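Revision note, June: section on label adhesives rewritten, drawer runners added.

# Small desktop organisers: setting up, loading and upkeep

These notes cover the wooden benchtop type with open compartments above and shallow drawers below. Most are sold flat-packed, in thin board, and most problems with them come from racking, overloading the top, or drawers that bind. The same advice applies to the larger Draltia and Metard units, but those have a thicker back panel and tolerate more abuse.

## Position

Put the unit at the back of the desk, with the drawers facing the user and enough clear surface in front to open each drawer fully. On a desk 710 mm deep this is easily done. On a narrow hall table it usually isn't, and a unit without drawers is a better choice.

Leave a gap of 20 mm between the back panel and the wall. A painted wall marks readily where something rubs against it, and the marks tend to run in the direction the item is dragged. If the gap closes up in use, stick felt or clear bumper dots on the rear corners. Existing scuffs on matte paint should be tried first with a damp microfibre cloth and plain water. Melamine sponge will remove more, but it burnishes matte paint and leaves a shiny patch that shows under side light. Test it low down, behind the desk.

Check that the unit sits flat. Press each top corner in turn. If it rocks, loosen the screws on the base a half turn, stand the unit on a surface known to be flat, press down and retighten. Packing under one corner is a temporary fix only.

## Assembly points

- Dry fit every panel before any screw is driven home.
- Curved dividers and side panels are handed. Compare the profile of each with the drawing before fitting; a reversed side panel will still accept its screws.
- Drive screws by hand. Thin board strips out very quickly under a power driver, even on a low clutch setting.
- Fit the drawer knobs last, with a spot of PVA on the thread if they work loose. Do not use cyanoacrylate; the knob will then have to be drilled out.
- Stripped holes: pack with a toothpick and PVA, trim flush, leave overnight, refit.

## What goes where

Tall items go in the rear compartments. A bottle needs a wall on every side to at least a third of its height, otherwise it will tip when the unit is bumped. Place it base down and lower it straight in. Angling a bottle over a thin rim chips the edge finish, and the damage then spreads along the grain.

Front compartments are for things picked up several times a day: pens, scissors, tape. Keep them lower than whatever stands behind.

Drawers take flat and small stock, such as clips, stamps, spare batteries and blades in their case. Put the heavier contents in the lowest drawer. Loading the top and leaving the drawers empty raises the centre of gravity, and a light unit will then creep forward each time a drawer is pulled.

Liquids should be limited to containers with a screw or snap cap. Put a cut piece of cork sheet under each one. Bare or thinly sealed board takes up a ring stain from lotion or sanitiser in a few hours, and sanding it out will go through the colour.
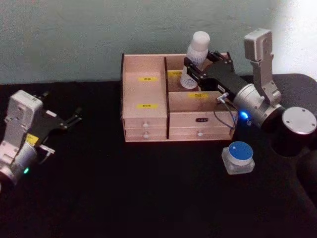
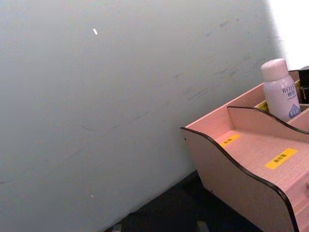 *Desktop organiser. First picture: white bottle upright in the rear right compartment, yellow labels on both columns. Second picture: black-edged panels with wavy tops.*

## Labels

Small labels are adequate on a unit this size if they are placed consistently. Choose one position, either the top of each front or the centre, and keep to it. Where a rear compartment has a visible back wall, the label can go there, above the level of the contents.

Black on yellow tape reads well on pale timber. Light lettering on black is also legible and can be reserved for drawers, so that the two types of storage are told apart at a glance. Use a minimum letter height of 4 mm. Anything smaller has to be read from close up, and people will open the drawer instead.

Adhesion on unsealed wood is poor. Wipe the area with methylated spirits on a cloth, let it flash off, then apply the label and rub down from the middle outwards. Spirits will lift some stains and printed finishes, so test underneath. The Cloka tape I used previously lifted at the corners within a month. Ambaye tape has held since, apart from one drawer front that had been handled with hand cream.

To remove a label, warm it with a hair dryer on low and peel back at a shallow angle. Residue comes off with a little eucalyptus oil. Blot it up promptly.

## Drawers that stick

Pull the drawer out and look for a polished strip on the sides or the base edge. That is the contact point. Rub it with a candle stub or dry bar soap, run the drawer in and out several times, and wipe off the excess. If it still binds, take the high spot down with 240 grit on a block. Remove very little between trials.

Drawers that bind only in humid weather should be left alone until it passes. Material sanded off in February can't be put back in August, when the drawer will rattle.

Stick-on nylon runner tape works on the lower drawer if there are 2 mm of clearance. Measure first.

## Cleaning

Empty the unit fully. Brush the compartments out with a dry 25 mm paintbrush, working from the rear to the front, and tip the dust out over a bin. Wipe with a cloth that has been wrung out hard. Dark trim on panel edges shows lint more than the boards do, and a strip of masking tape picks it up.

Lift the unit to clean under it. Sliding drags grit across the desktop, and on a black surface the scratches are visible from across the room. Paper scraps and clips also collect at the back edge, beneath the lower rim, and can hold one corner off the surface.

I do mine on a Sunday, together with the keyboard and the lamp.

Corrections to Tin-yau Wan, by email, with the board thickness and the type of finish stated if the question concerns stains.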